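The Ponley robotics club has spent 279 evenings, by its own log, teaching a robot to open a cabinet. The cabinet does not exist. Neither does the robot, outside a simulator called Nerik that runs on two secondhand desktops at Vedthorpe Community College.

The 12 students are entering the drawer-and-door event at the Manninen Student Challenge in October, where every team gets the same virtual furniture and 200 tries at it. Points are given for opening things. Points are taken away for hitting them, a rule the club knows well.

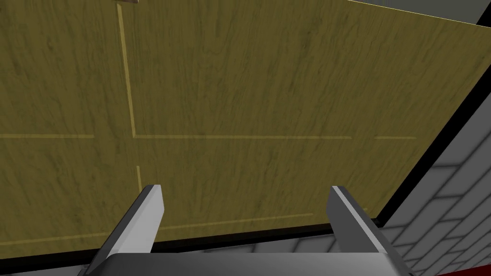 Phong Trình

Wood grain has been the club's main topic of conversation since spring. An early version of the control program kept reading dark streaks as seams and reaching for drawers that weren't there – with great confidence, the students say. The fix took 3,418 practice runs and one long argument over whether to train on plain gray cabinets first. They did, and the argument is still going.

Entries close at noon on the last day of the month. The winning team gets a real robot arm, for which the club has so far found no shelf space.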